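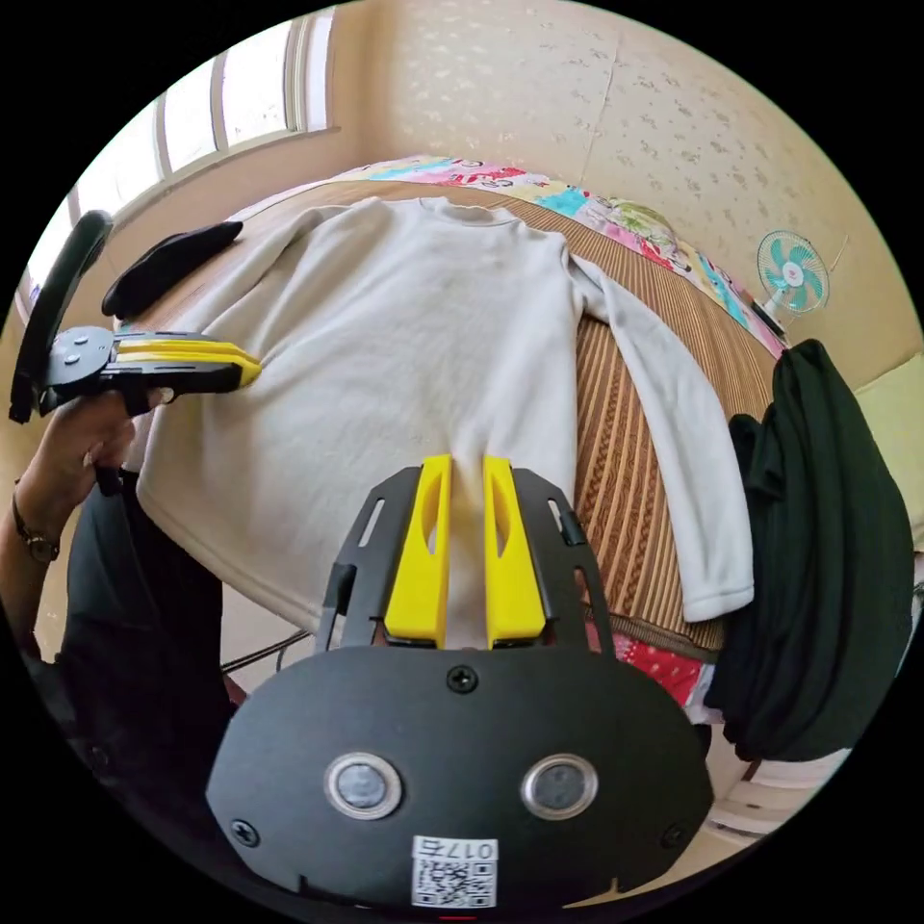
## 4 采集设备的配置与预算

### 4.1 需求口径

Valtonen项目的衣物整理任务以双手示教为基本单元。操作者左右手各持一只夹爪,在住户家中的床面上完成展平、折叠和归置。设备需求因此按“对”计算,一对含左、右各一只夹爪。左右夹爪单独编号,编号末尾附“左”或“右”字,并以二维码标签贴于壳体,领用、归还和维修均以扫码记录为准。按只记账曾导致左右数量不匹配,预试验阶段有两天因缺少同侧备件而停工,正式预算中取消了这一口径。

需求量由三项参数决定:目标有效示教数、单条示教的平均占用时间(含衣物复位)和通过率。前两项由任务设计给定,通过率只能依据预试验估计。2月在Urkum站点进行的预试验共采集600条双手示教,经时间同步检查、轨迹完整性检查和人工复核后保留418条,通过率为69.7%。剔除的示教中,轨迹跟踪丢失占比最高,其次为左右数据流时间戳错位,操作失误所占比例较小。

### 4.2 作业条件对选型的影响

图1为典型作业状态:白色长袖衫平铺在编织草席上,一只夹爪的黄色手指微张,朝向衣身;左手所持的另一只夹爪横置,指尖靠近衣物左肩下方。两只夹爪的工作距离较近,手指开合与腕部转动须在有限空间内完成。选型时据此对壳体外廓和手指长度设定了上限,超出者不进入报价比较。

住户环境的光照无法统一。图1中的床位临窗,窗格因日光而泛白,同一视野内又有深色衣物和浅色织物。预试验中,跟踪丢失多集中于此类高对比度条件。技术要求中因此增加了曝光调节范围一项,由供应商提交样机实测数据,仅有参数表的报价不予评分。

手指属于消耗件。衣物任务的接触力不大,但指尖频繁贴床面滑动,编织席面的磨损高于光滑桌面。预试验结束时,部分手指前缘已有可见毛边,夹取薄织物时出现勾丝。手指在预算中单列,不计入主机价格,更换周期按累计示教数而非日历时间确定。

### 4.3 采购数量

正式采集安排5个小组并行,每组固定一名操作者和一名记录员。每组在用两对夹爪,交替采集与数据导出,使导出时间不占用采集时间;另设四对作为公共备件,由Urkum站点统一保管。合计采购14对。

备件数量参照预试验的维修记录确定。故障件返厂周期较长,期间须由备件顶替,四对可覆盖四个小组同时各有一对送修的情形。若左右件可独立互换,备件数量还可下调,但现有标定流程以成对标定为前提,拆对使用后须重新标定,节省的采购费用会被标定工时抵消一部分。

### 4.4 报价比较

主机部分比较了两种方案。Pirnavden提供整机,含标定、固件维护和一年内返修,单价较高,交货批次固定。Storkero提供壳体与手指组件,传感部分由项目组自行装配,单价较低,首批交付较快,但装配与标定须占用工程人员。

比较时采用有效示教成本,计算式为:

$$
C_e = \frac{C_h + C_m + C_l}{N \cdot p}
$$

其中,$C_h$为主机采购费,$C_m$为消耗件与维修费,$C_l$为装配、标定及采集人工费,$N$为计划采集总条数,$p$为通过率。若仅比较$C_h$,Storkero方案占优;计入$C_l$后,两者差距明显缩小。通过率对结果的影响大于主机单价,$p$每下降一个百分点,所需补采的人工费即随之上升,且补采须重新预约住户,协调成本未在式中体现。

预试验设备全部来自Pirnavden,Storkero方案的$p$值缺乏同等规模的数据。本文对后者沿用同一通过率,这一处理可能低估其有效示教成本。

### 4.5 分批实施

最终方案以Pirnavden整机为主,手指由Storkero供货,两者的安装孔位已在样件上核对。采购分两批执行。首批满足各组一对在用和两对备件的需要,其余在首批验收后下单。验收项目包括成对时间同步误差、连续工作时长、手指开合重复性及标签可读性,任一项不合格即整对退换。

预算预留了一笔不指定用途的机动费,优先用于手指补购。采集人工按批次结算,未列入设备科目。存储与传输设备沿用站点现有条件,仅新增导出用读卡器和备用电源,费用计入辅助设备,报价明细随采购申请一并归档。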